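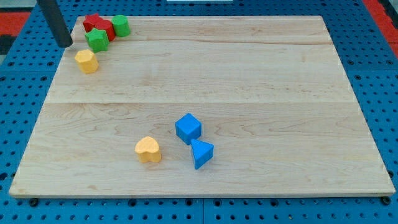
Hergate maple board

A flat, rectangular board in light maple, made for tabletop activities with blocks, shape sorting and other small wooden pieces. It is joined from planks, so you will see seams running along its length, and the grain varies from board to board. Some have a fair amount of swirl and pale streaking, others are quite plain. We do not sort them by pattern and cannot pick one out for you.

Price: 169 euros, including packing
Item: Hergate board, maple, light
Made by: Thorlacius workshop
Guarantee: 2 years
Blocks: sold separately (see Zisto shape blocks)

What it is for

The board gives you a smooth, pale area to work on when the table underneath is not suitable. Many of our customers have perforated worktops, which are handy for fixing things down but a nuisance for small pieces. A block set down half over a hole tends to rock. On the board, a cube or an upright cylinder stands level, and strong colours such as red, green, yellow and blue are easy to tell from the wood.

It is heavy enough to stay put on a table in normal use. If you want it fixed, use the Grokeo mounting set, which comes with bolts and knobs and goes into most pegboard surfaces. The set is not included. Please measure the spacing of your holes before ordering, as we stock two versions and they do not mix.

Surface

Sanded and oiled. There is no varnish on it, so small scratches can be sanded out at home with fine paper, always along the grain. Re-oil the patch afterwards and leave it overnight. Any clear oil sold for wooden toys will do.

Wipe with a cloth that has been wrung out well. Do not soak the board or stand it on edge in a sink. Felt pen comes off if you get to it the same day -- after that it usually needs sanding. Keep it away from radiators. Maple moves a little with the seasons and the joints may be easier to feel in winter than in May. This is normal and is not covered by the guarantee. A joint that opens is covered.

Blocks to go with it

The Zisto shape blocks are painted wood and come as cubes, cylinders, stars and hexagonal prisms, among others. They can be bought singly or as a bag of 40. Single blocks can be ordered in the colour you want, but the bags are mixed. Star blocks sell out first and we do not hold them back for bags already ordered.

Delivery

The board goes out flat, in a carton with corner guards. Check the corners before you sign. If one is knocked, leave the board in its carton and write to Roswitha Brandes in dispatch with your order number -- she will arrange the collection. Returns of undamaged boards are accepted if they have not been drilled or oiled by you.

For schools and larger orders, ask for Ida Hagedorn. She can also tell you when the next batch is due from the workshop.

Page last changed 2021-01-07. The mounting set is now listed separately under Grokeo fittings.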